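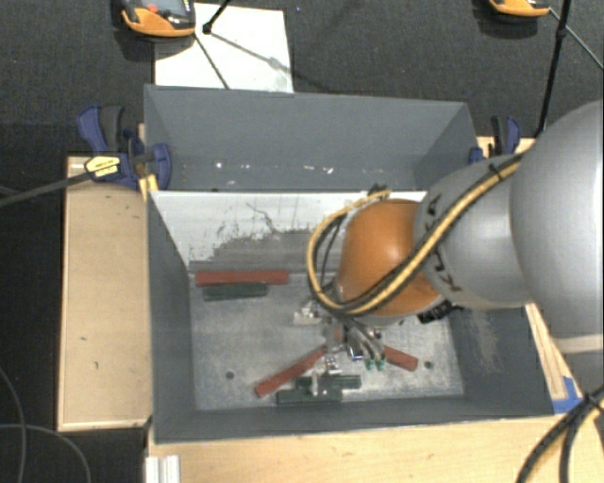

heike_h replied:
Sorry, but I must disagree with sanding everything to bare metal. If the old paint still holds, you only need to make it dull so the new coat can grip. I did my garden bench in May this way and it looks fine until now.

Stisemov
Posts: 1218
How long was the bench outside? Mine also looked good for the first months. Then the frost came and the paint lifted in pieces as big as my hand, always from the place where I had been lazy with the old layer.

heike_h
It stands outside the whole time, under a small roof. I agree the roof helps. But I think your problem was grease and not the old layer. Did you wash it before sanding or after?

Stisemov
After.

heike_h
Then you rubbed the grease into the scratches. Wash first, with warm water and dish soap, rinse, let it dry, and only then take the paper. I write this because I made the same mistake on a gate and had to do all of it again.

pludberg72
Can I ask a beginner question in between? I have an old steel tool chest from my uncle. Some of the paint is still good, on the inside bottom it is gone completely and there is a little brown rust. Do I treat the two areas differently, or is one primer good for all?

Stisemov
Rust first. Wire brush, then 100 grit until you see clean metal, and go a bit over the border into the good paint, so there is no step. Then metal primer on the bare places the same day. If you wait until the next weekend the rust comes back, I promise you.

heike_h
Here we agree for once :) For the good paint I would take something finer than 100, otherwise you see the scratches through the top coat.

lakstead_paul
I will be the unpopular one. For the inside of a tool chest I would not paint at all. You throw wrenches in it, and any paint will be scraped off by summer. Clean it, put a thin layer of oil, lay a rubber mat on the bottom. Finished in one evening.

pludberg72
That sounds easy, but would the oil not make all my tools dirty?

lakstead_paul
Wipe it off well after one hour. What stays is enough. Mine is three years like this, no rust.

heike_h
In a dry cellar, maybe. In my garage the oil only collected dust and I had to clean it every few weeks. I prefer paint, two thin coats - and please wait a full day between them, even when the can says less.

Stisemov
Two coats is not much. I do 3 inside and two outside.

pludberg72
Thank you all. I will paint the outside and try the mat inside, then I can still change my mind. Is a brush okay or do I need a spray can?

heike_h
A brush is okay for the flat parts if it is a good one. For the corners and the hinges I use the can.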